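Gripper trials on cloth: where we have got to

Members who came to the January meeting will remember that we had two sets of fingers on the bench and no agreement about which to keep. The job has not changed. We want an arm that can pick up a garment, hold it in the air long enough for a second arm to find an edge, and put it down folded well enough for a drawer. The grippers we owned before were bought for boxes and bottles, and they were poor at it.

Since then Mattes Albers has run the cloth tests in the evenings, usually from 6:30 until the building closes. He has kept the log, and most of what follows comes from it.

Plain cloth

We began with light, pale cloth because it is the easiest thing to get hold of and one of the hardest to see. The wrist camera looks along the fingers, so once the cloth is up it fills most of the view and the software has little else to go on. Motion blur makes that worse. At our normal lift speed the folds smear together and the edge finder gives up. Slowing the lift helped a little. Shortening the exposure helped more, but then the side facing the light was fine and the other side was too dark to use.

The dark blue finger is easy to separate from pale cloth in the picture, and that has been useful. The controller can tell where the finger ends and the fabric starts, even in a bad image. We had not planned it, and we will keep a dark finger for light laundry from now on.

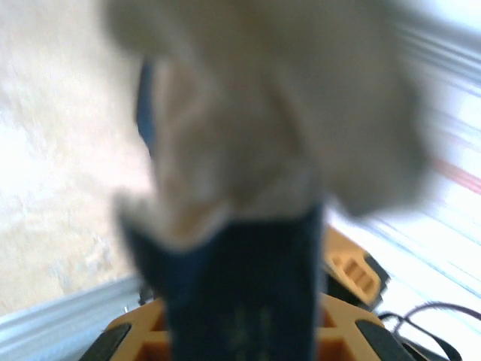
Zippered garments

Clothes with zippers are a different problem. The cloth is thicker, it doubles over on itself, and the zipper teeth are stiff in one direction and floppy in the other. If a finger closes on the teeth, the grip force reading jumps and the controller thinks it has a good hold on the whole garment. Often it has hold of the zipper and very little else. Two of the worst drops in the log came from this.

Mattes now aims to have the zipper run down the gap, with fabric bunched against the inner faces of the fingers. The tan-orange fingers with the rectangular cutouts suit this. A weave such as twill gives them something to press on, and the fold stays put better than it did with the flat steel jaws from the old Brandunham unit. Blue fabric against orange plastic is also a gift for the color threshold — the mask comes out clean without any tuning.

Two dark zipper strips side by side still confuse the edge finder. It likes long straight lines and will happily pick the wrong one. For the time being the operator chooses by hand on the screen.

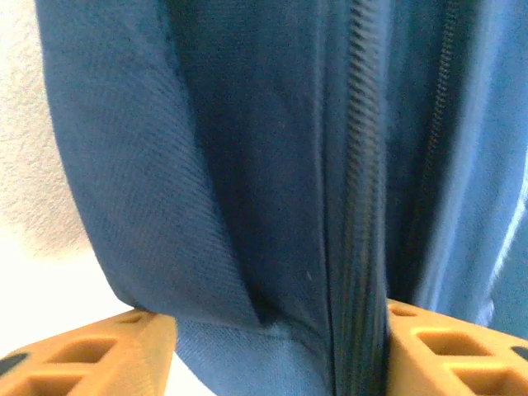
Controllers

We have tried two. The Flendodel board is the one most of you know. It is simple to set up and the manual is good, but its force loop is slow, and on thin cloth it closes too far before it reacts. The Verbeke controller is fussier. It took Mattes two evenings to get it talking to the arm, and the cable connector is a nuisance. Once running, it stops the fingers where we ask it to, and it is the one fitted for the tests now.

The log stands at 833 grasps. The first 300 were done on the Flendodel board and the rest on the Verbeke. We are not going to publish a success rate yet, as the garments were different in each batch and the comparison would not be fair. Mattes would like to reach 2000 with the same pile of clothes before anyone draws a line under it.

Camera

The wrist camera is staying where it is. We talked about moving it further back to get more of the garment in view, but the bracket would then catch on the cables when the wrist turns. A second, fixed camera looking across the bench is the better answer. The Drirard one that was lent to us has a wide lens and copes with the bright side of the room. It needs a mount. If you have a spare clamp arm that will hold it steady, please bring it along.

Still to do

Repeat the thin cloth tests at the slower lift speed. Try the fingers with rougher pads, if we can find a material that does not snag. Write down the exposure settings somewhere other than on the back of the parts list. Test something knitted, which we have been putting off.

We are also short of clothes. Jackets, hooded tops and anything with a zipper are wanted most, in any size, clean please. Leave them in the crate by the door with a note if you want them back.

Contact the newsletter editor | Copyright, all rights reserved | Back to top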